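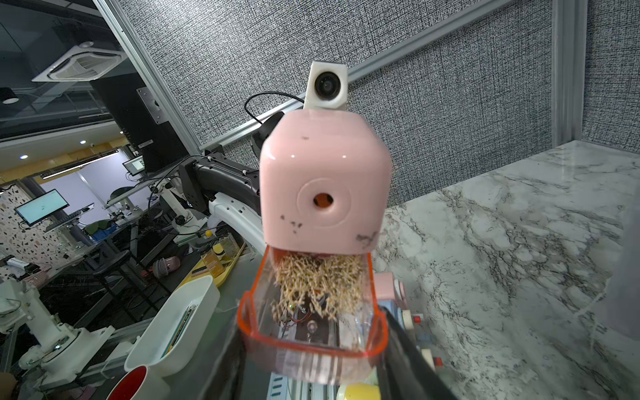 Reading time: 3 minutes

When the drawer is full

By Theerawat Wiriya

In the last issue I promised to write about the small cleaning at the end of the day, and I begin with the pencil sharpener. Many of our readers in Sakanholm draw in the evening at the same table where they eat, and I am one of them. An electric sharpener is a very comfortable thing for such a table. You push the pencil in, you hear the noise, and you have a point. The wood goes into a drawer under the motor, and for many weeks you do not think about it.

Then one evening the drawer is packed to the top. With a clear drawer like the one on the pink sharpener you can notice it in time, if you look. I did not look. I have sharpened into a full drawer for maybe a week, and the first sign was that the pencils came out with a dull gray point and a bit of loose wood around it. I blamed the pencils. I even bought new ones, from the shop in Stostevholm, and they had the same problem of course.

So this is how I do it now. I unplug the sharpener before anything else. I bring the bin to the table, and I do not carry the drawer to the bin. It sounds like a small difference, but my kitchen has a carpet on one side and I have walked over that carpet with a full drawer two times. I hold the sharpener upright with one hand and pull the drawer slowly with the other. Shavings at the top like to come out together with it, and a fast pull throws them over the table. I turn the drawer over low inside the bag, lower than the rim of the bin, and I wait a moment. The gray dust comes later than the wood and it is the dust that makes the dirty fingers.

After this I knock with two fingers on the bottom of the drawer. Not against the bin, please! The plastic of these drawers is thin, and Francine Sandhu showed me hers with a crack in the corner that she had closed with tape. Inside the sharpener there is usually also a little wood which did not fall. I use a dry brush, the kind for watercolor, an old one. I don't blow. My eyes have learned this.
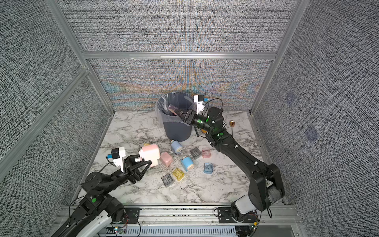 Marlene Lemieux wrote to us that she never throws her shavings away, and she would like other readers to know it. She keeps them in a paper bag and lays them on the soil of her balcony pots in November, a thin layer only, and she picks out the painted bits first as well as she can. She also asks if somebody has tried this with colored pencils, "where the paint is half of the whole thing." I have not. If you have done it, please write to her through the newsletter and I will pass it on.

For the rest of us it is the bin, and I want to say something about the bag. I prefer a clear one with enough plastic to fold well over the edge. When the bag is too small it slides down on one side under the first heavy thing, and then the dust goes between the bag and the wall of the bin, where you will meet it again in spring. I fold it over the rim all the way around and pull it a little to the outside. It does not look elegant. Gaétan MacLeod puts a sheet of newspaper on the bottom of the bag, and I have started to copy him, for shavings and also for tea.

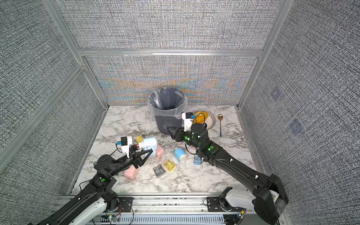
The next question is in what order to clear a table where everything is standing together. On mine there can be a plate with a sponge, a spoon, caps without their bottles and the sharpener in the middle of it. Before, I took whatever was closest to my hand. Now I start with what makes dust, and only then comes what we eat from. If you wash the plate first and empty the drawer beside it afterwards, you can wash the plate again. I know this from a Sunday with guests.

So the sharpener goes first, and it goes back to its shelf with the drawer closed. Check that it is really closed. On many models the motor does not start when the drawer is out by a few millimeters, and Shirley Doucette nearly brought hers to the repair evening for this reason. Then I take away the trash, which means paper, broken points, the wrapper of an eraser. Then the small things. I give them one place in front of the bin and I put bottles of the same kind together, in short rows, and it makes it simple to see which one has lost its cap.
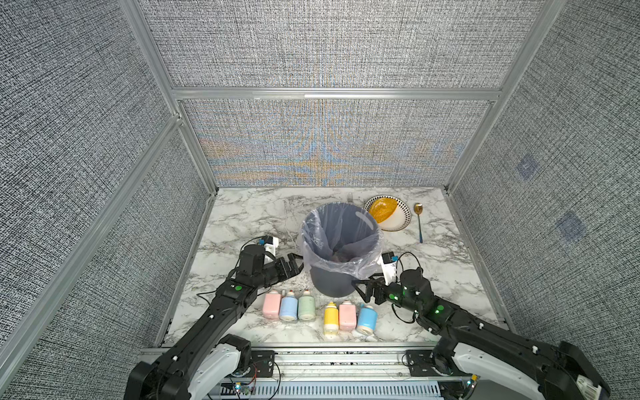 Plates and spoons are the last, with warm water and a clean cloth. For the table itself I take first a dry cloth and then a damp one. Graphite on a wet light surface becomes a gray cloud, and you will push it from one side to the other for a long time. For smudges on the outside of the sharpener a white eraser works quite well on mine. Rub softly, and keep water away from the hole.

All together it takes me less time than to boil the potatoes. In the next issue I write about ink bottles and how to open the ones which are glued shut with dried ink. The Plaveo drawing table meets as usual in the back room at Sandhu, and whoever wants to bring a full drawer can empty it there.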